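Keeping apples cold

An apple left in the fruit bowl looks much the same after a week as it did on the day you bought it. The difference is inside, and you find it when you bite.

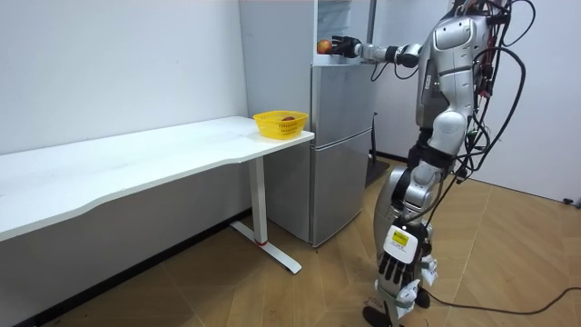 Nneka Nnaji has run a fruit and vegetable shop for 7 years and gets asked about storage most days, usually by people who have come back to complain. Her answer is short. Eat what you want this week from the bowl, and put the rest in the fridge.

"They go soft in a warm kitchen," she says. "People think it's the variety. Mostly it's the radiator."

Apples carry on ripening after they are picked, and they do it faster in the warm. In a fridge the whole process slows down, and a firm apple bought in September can still be good to eat well into the next month. Early varieties keep less well than late ones, whatever you do with them.

They also give off ethylene, the gas that makes other fruit and vegetables ripen. Lettuce, cucumbers and broccoli kept next to apples will yellow sooner, and carrots can turn bitter. If your fridge has two drawers, give one to fruit and the other to vegetables. If it has only one, keep the apples in a bag, loosely closed, on a shelf.

Nnaji does not wash hers until she is about to eat them. A damp skin encourages mould, especially around the stalk. She also checks them over before they go in. Anything bruised or split goes into a pan the same day, as one bad apple really will spoil the ones touching it.

Her own fridge at home is an old Gemetti with a drawer that sticks, so the apples live on the middle shelf at the front, where the children can reach them. She had tried the back, but the ones against the rear wall froze and went brown when they thawed.

For bigger amounts, a garage or shed will do if it stays cool and frost does not get in. Wrap each apple in newspaper and lay them in one layer – it is slow work with a full crate, but it stops rot spreading. Look through them every week or so.

The soft ones need not be wasted. Peel and slice 1000 g of them, add 80 g of sugar and a splash of water, and cook gently with the lid on until they collapse. The purée freezes well in small tubs. Nnaji has hers on porridge, with the sugar left out if the apples are sweet enough.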